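The Table Question: Notes on White Work Surfaces

From the workroom newsletter, October 9, 2025

Every few years somebody decides that the work tables should be white. I have been through it with linoleum, with painted board, and with the gray stuff we had before, which was sold to us as white and became gray by its own efforts. So when the Turthorpe catalog came around again with a page on "clean-look matte work surfaces," and three members wrote in to ask if we should switch the remaining benches, I said I would look into it and report back. I have looked into it. I am less enthusiastic than the catalog.

Let me start with what the catalog claims. A matte white top, it says, reduces eye strain, shows small parts clearly, cleans with a damp cloth and makes any room look larger. Four claims, and I would give it one and a half.

The clear-parts claim is the good one. If you work with dark things, a white top is a pleasure. Black screws, black tape, black plastic housings, the little rubber feet that come off everything -- on the old brown bench these vanished the minute you let go of them. I once spent most of an evening looking for a black spacer the size of a thumbnail on a dark oak top, and found it stuck to my own sleeve. On white you look down and the thing is where you left it.

But turn it around. Try white nylon washers. Try paper labels, or the clear plastic bits that hold a lens cover on. Gudrun Blomqvist repairs lampshades and most of what she handles is cream, ivory or see-through, and she has put a dark green cutting mat over her entire table. She has had it there for 171 days by her own count, and as far as she is concerned the table under it could be any color at all. So she paid for a white top and uses a green one.

The eye strain claim I do not believe. A matte surface throws back less glare than a glossy one, I will grant that. It does nothing about the gloss on the thing you put down on it. Anything with a shiny skin picks up whatever light is going, and the part you are trying to see goes pale. Tape is the worst for this, and varnish is not far behind.
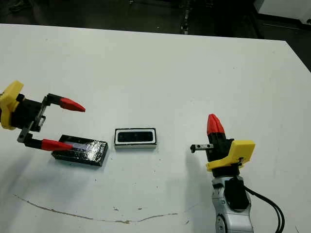
Black on matte white. The block is easy to find, but look at the shine on its left end.

A lot of people solve this by adding another lamp. Please don't. A second lamp gives you a second bright patch in a different spot, and now you have two places you can't see. What helps is moving the lamp you already own, low and off to one side, or turning the piece a little until the bright patch slides off the bit you care about. It costs nothing and I have never seen it in a catalog.

Then there is the business of the room. "Makes any room look larger." I have now worked at a white table in a bright room and at a white table in a dim one, and the dim one is the more tiring of the two. The top stands out, everything past the edge goes murky, and each time you look up from the work your eyes have to start over. Whether that counts as the room looking larger I leave to the people at Turthorpe. If you are going to have a white top, light the floor and the walls behind it as well as the bench. An ordinary ceiling fixture will do.

White also goes gray at whichever side is farther from the light. Several of you wrote to me about "discoloring on the left" and I drove out to look at one of these tables with a cloth and a bottle of cleaner, ready to be proved right about cheap finishes. It was shadow. We moved a floor lamp and the stain moved with it. I apologize to the finish, and I would ask everyone else to try the lamp before filling out a return form.

On cleaning: "a damp cloth" is true for dust and for coffee if you get to it within the hour. It is not true for pencil, graphite, shoe polish, metal dust from filing, or the black smear that a rubber foot leaves when you slide something heavy across instead of lifting it. For those I tried three things on an offcut.

Dish soap and warm water, left for a minute, took up the pencil and most of the metal dust.

Baking soda paste took up the rubber smear. It also left a slightly shiny patch where I had rubbed, and on a matte top a shiny patch is as bad as a mark. Go gently, or do the whole area so that at least it matches.

The Wura cleaning block, which two of you recommended with real feeling, did the same job as the paste in less time and left the same shiny patch. I don't see the case for it when there is baking soda in the kitchen.

Adhesive residue is a separate misery. If you lay down anything wrapped in tape, and it sits for a week in a warm room, the edges creep and you get an outline. Put a sheet of baking parchment underneath. I have also been told to use hair spray, lighter fluid and peanut butter, and I tried the peanut butter, so you needn't. It worked about as well as rubbing with a thumb and the bench smelled like a school lunch until the next day.

Edges next. The straight back edge on most of these tops is plain, with no lip, and the same goes for the sides. If you work with anything that rolls, it will roll off, and if your floor is dark you will be on your knees with a flashlight. Hägglund will sell you a clip-on rail in two lengths. I bought the short one. It holds well enough and it catches your forearm every time you reach over it, so it now lives in a drawer. A strip of felt along the back, stuck down with double-sided tape, stops beads and pencils and can be peeled off when you are sick of it (see above regarding residue).

Now the money. Replacing the tops on all the remaining benches, by the Turthorpe price list, comes to $1361 before delivery. That is for 8 tops, and it does not include taking the old ones away. The Istari tops are cheaper but come in what they call "arctic," and I have held the sample against a sheet of printer paper and it is blue. Some people will like that. It made my hands look unwell.

Against this, a roll of matte white shelf liner costs very little. I covered my own bench with it in under an hour, with one bubble near the corner that I have decided to live with. It does everything the clear-parts claim asks for. It can be cut with a box knife if you aren't careful, and I wasn't, and I patched it. When it gets too ugly I'll pull it up and put down another.

So my recommendation, which you may vote down, is that we leave the benches alone for this year, buy a few rolls of liner for those who want white, and a few dark mats for those who don't. I would put roughly $50 toward it and see how people get on. If by November most of the liner is still down and people are still pleased with it, I will bring back the price list and we can argue about delivery.

A few replies to letters, while I have the space.

To the member who asked if a white top will turn yellow in the sun: the old painted board did, badly, on the window side. I don't know about the new ones. The catalog says "color stable" and doesn't say for how long. Leave a book on one corner through the winter, and lift it up in spring.

To the member who wants a glass top over the white one: you will hate the noise. Every screwdriver you put down will sound like an accident. If you go ahead anyway, have the corners rounded.

To whoever left the offcuts of liner in the bin by the sink: I took them out again. They are good for lining drawers, and they are on the shelf under the window for anyone who wants them.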